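Packing bench tips, plus what I think of the Tronavance kit

Sun 26 March

Long one this week, typing it fast between orders. Two readers asked about the Tronavance teaching kit, the wrist set that records your hands so a bench arm can learn the job later. I've had it three weeks. Packing tips are mixed in with the review because that's how I used it, packing.

What you get for the money. Two wristbands with marker tiles, cables, a head camera, the software, and a year of the matching service. You do the job, you upload, they send back a motion file for the arm. Arm not included. I paid for the small plan, 200 recordings a month, and never got near the end of it.

Setup

Clear the part of the bench you work on. I mean the part where your hands go, the rest can stay a mess.

Bands go on snug, over bare skin or a thin sleeve. Thick sweater cuffs ride up and push the band round to the side.

Keep the tiles clean. Tape residue gets on everything. Rubbing alcohol on a rag, wipe, let it dry, go again.

Cables. Biggest complaint. Run them off the bench on the side of the arm they belong to, and leave enough slack to reach your furthest shelf. I clipped mine to the table leg with a binder clip. Shaimaa Hamdy wrote in to say she runs hers up the back of her shirt and that works too, but you need somebody to help you get out of it.

Do 15 boxes before you record anything. You'll be stiff at first and you don't want the arm learning stiff.

Taping

Most of my bad recordings were bad taping. The kit just made me look at it. So, the way I do it now:

Crease all four flaps before you close the box. Short ones in first, then long.

Off hand holds the box. Other hand only does the dispenser. If both hands are on the dispenser the box walks away from you.

Start the tape a couple inches down the end panel, press it flat with your thumb, then pull. Don't lift at the start or it peels right back.

One steady pull, no stopping in the middle. Stopping makes a ridge and the ridge catches on the next box.
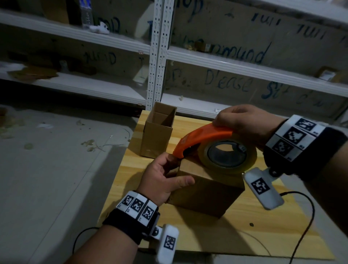 Left hand steadies the box, right hand pulls the tape. Another box open behind it.

Tilt the dispenser forward to cut. Forward and down, a quick twist. If it's tearing ragged the blade is dull or gummed up. Clean it first, replace it second — blades are cheap.

Roll squeals or drags? Back the tension nut off a quarter turn. Too loose and the roll overruns and sticks to itself, then you're hunting for the end with a fingernail for ten minutes. Fold the end under when you quit for the day.

Cold tape doesn't stick good. Keep spare rolls indoors overnight if your shop is unheated like mine.

Small boxes get one strip. Anything heavy gets an H, center seam and both ends, top and bottom.

How the recordings came out

Good on taping. Good on folding flaps. The file they sent back for flap folding ran on Lionel Ferrand's arm at the first try, and he's picky.

Not good on anything where one wrist goes behind the other. Wrapping glassware I lost the left hand over and over. Support (Marcelle Mallet, answered same day, thank you) told me to raise the bench or lower my chin. Raised the bench on two offcuts. Better. Not fixed.

Battery on the head camera lasts a morning. Charge it at lunch.

The software wants a name for every clip. Make up your names before you start. I have a whole folder called "box" and "box2" and "box new" and it's no use to anyone.

Versus the others

Mendosik sells a glove instead of bands. Tried it at Pierina Lo Presti's shop. Finger detail is nicer but you can't feel the tape edge through it, and for packing thats a dealbreaker. Sjöberg has no cables at all, which I'd love, but the price starts at 3,000 and the subscription is on top. For a one person shop, no.

Worth it?

If you pack fewer than 100 boxes a week, skip it and spend the money on a decent dispenser and a bench at the right height. If you pack more, and you already own an arm or have the use of one, yes, get the small plan. Ask for the longer cables when you order, they dont list them on the page but they have them.

Leftover bits

Save flat scrap cardboard for dividers. Cut it with the box knife going away from you.

Sweep foam crumbs before they get under the bench wheels.

Blue painter's tape along the table edge makes a quick ruler. Mark it off in inches with a pen.

Next time is label printers, the Burden one mostly. Brunello Bortolotti is lending me his old model so I can compare the two.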